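Stullden Center for Household Practice

Gallery: The Linen Sorting Room

The Linen Sorting Room is one of the teaching spaces maintained by the Stullden Center for Household Practice. It serves the textile care course, the short introductory course for new housekeeping staff, and the open sessions held each September. The gallery on this page is intended for prospective participants, partner institutions and members of the public who wish to know how the Center approaches the folding, sorting and storing of household cloth.

Selection and notes are by Hélène Lapointe, with corrections to the terminology by Sheila Marsden. The page will be extended as further entries are approved for publication.

About the room

The sorting room occupies the east side of the Charbonneau Building, on the same corridor as the laundry and the drying room. It was brought into use after the Center's collection of practice linens passed 800 pieces and could no longer be handled in the laundry itself. The collection now stands at 2000 pieces, the greater part of them towels and small cloths donated by hotels, clinics and private households in the region.

Agnese Tamošiūnaitė, who leads the textile care course, planned the room in consultation with the laundry staff. Her principal requirement was that towels should pass from folding to storage without being set down on the way. In the former arrangement, folded pieces were stacked on a counter, moved to a cart and stacked again on shelves, and many had to be refolded before they could be issued. The present arrangement relies on open bins, which are filled directly and carried to the shelves when the group is complete.

Sorting into bins

Participants begin with a small number of pieces and two bins. The exercise is deliberately modest in scale. A towel is folded to the width of the forearm, or rolled where the course leader prefers it, and placed against one wall of the bin so that the remaining space stays open for the pieces that follow. Colors are kept visible from above. A person looking for a pale towel or a small yellow cloth should be able to find it without lifting anything else. 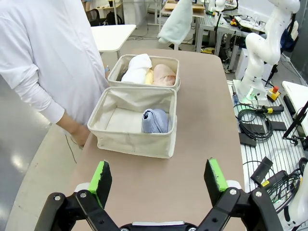 Rolled and folded pieces may share a bin, provided that they are laid side by side and not stacked. The Center's guidance on this point has changed over the years. Earlier course notes asked for folded pieces only, on the grounds that rolls tend to open when the bin is carried. Jarrah Baxter, course assistant, has since shown that a roll made with firm, even tension will hold its shape from the table to the shelf, and the current notes allow either method. The choice is left to the course leader for each session.

The bins

Open fabric bins were adopted in place of the rigid plastic boxes used previously. Fabric has certain disadvantages — the walls crease, and the upper edges fold over with use — but the bins are light, they are quiet when moved, and they can be laundered with the rest of the collection. Pale canvas was selected so that lint and loose threads can be seen easily at the bottom of a bin before it is filled.

Bins are inspected at the end of each course. Those with worn seams are passed to the mending group, and those beyond repair are cut down for use as lining material. The Center holds 200 bins in circulation, including the smaller sizes used for napkins and face cloths.

Tables and working height

Long tables with smooth tops are preferred for this work. Cloth slides easily across them, and a rounded corner is less likely to catch a hem or a sleeve. Participants stand while sorting and are encouraged to bring the bin toward them before placing a piece in it, particularly when two bins are set one behind the other. Shirley Hiebert, who advises the Center on safe working practice, recommends a change of task at regular intervals — folding, carrying, shelving — for anyone who spends a full morning at the table.

Labeling and shelving

Completed bins are labeled on the short side with the type of cloth and the name of the course. The Center uses the Pruton card system, in which a plain card is tied to the bin with cotton tape and removed before laundering. Adhesive labels are not permitted on fabric bins.

Shelving is arranged by use. Bath towels are kept at waist height, hand towels directly above them, and small cloths on the upper shelves. Mixed bins of the kind prepared during introductory exercises are returned to the practice shelf nearest the door, where the next group will empty them and begin again.

Courses and visits

The introductory course is offered to groups of up to 8 participants. Aprons or coats are to be worn in the sorting room and laundry, and long sleeves should be fastened at the wrist. Groups from partner institutions may arrange a morning visit through the Center's office; visitors are asked to arrive by 9:30 a.m. and to leave bags and outdoor clothing in the lockers on the ground floor.

Donations of clean towels and small cloths are accepted throughout the year. The shelving in the sorting room was provided through the Skundance Fund for Practical Education, whose support the Center gratefully acknowledges.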